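Twin arms on a butcher-block bench: tips from our build

We've had two arms running over one table at the Rolland Street workshop since January, and I am still ridiculously pleased every time they both wake up and the little green lights come on. A few people have asked how we did it, so these are the bits I'd want to read before starting again. They're in no strict order after the first couple.

Start with the table

Get the top first and build the cage to fit it. We did it the other way round, with a frame cut to 959 mm on the short side because that was the length of the offcuts, and then spent a whole Wednesday evening planing a butcher-block top down to drop inside it. Lovely smell, terrible use of an evening. Wood is a great surface for this, by the way. It's kind to dropped things, it takes a screw anywhere, and the joints between the strips give you straight lines to measure from for free.

Oil it, don't varnish it. Varnish throws glare back from the ceiling lights and gives your camera fits.

Square the frame before you tighten anything

Black aluminium extrusion goes together so quickly that it's tempting to nip every bolt up as you go. Leave the lot finger-tight, measure corner to corner both ways, nudge until the diagonals match, then go round with the hex key. Go round again the next day. Zsolt Bognár found three loose brackets on ours after the first night of running, and he'd done them up himself!

Brace the shoulders

An arm hanging off a side rail will twist that rail as soon as it reaches out. We added an angled strut from each shoulder down to the lower rails and the wobble at the gripper all but vanished. If you only do one thing from this page, do that.

Label the arms

We put a printed white label on each arm's long link. When you have two matching black arms facing each other, "the left one" depends entirely on where you're standing, and Silvana Peixoto once spent ages re-zeroing the wrong shoulder. Use the same name on the arm, the cable and in the software. Ours are Kolton and Dreltitz, after a pair of characters in a story Thaís was writing, and they've stuck.

Bring the cables down the legs

Run them down the frame legs and keep them away from anything that swings. Leave a generous loop at every moving joint, then move the arm by hand through its full reach before you put on the last tie. Reusable ties are worth the extra pennies, as you will be undoing them. Tidying the floor is a separate job, and one we're still working on.

Practise with soft and light things

Cleiton Sampaio wanted to go straight to mugs. We talked him down to plastic cups and scraps of cloth, which squash a bit and forgive a gripper that closes too hard. Start with one object near the middle where both arms can reach it comfortably. Once that's dependable, spread a few other bits towards the edges so there's something to steer round.
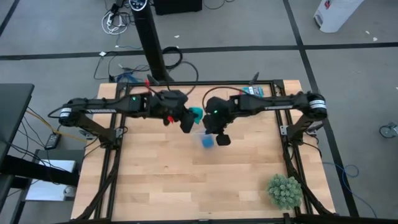 Keep the speed down for handovers

Set a low limit for anything in the shared space over the middle, and only raise it when you've had a good run with no bumps. We let each arm go at full speed near its own side and slow right down past the centre line. It looks rather polite, like two people at a narrow door.

Put the stop button where your hand already is

Ours began on the far side of the frame, so you had to lean towards the arms to reach it. Dalva Frota moved it to the near edge of the desk the same day. Press it at the start of every session to check that it works.

Next job for us is a proper tray under the desk for the power supplies.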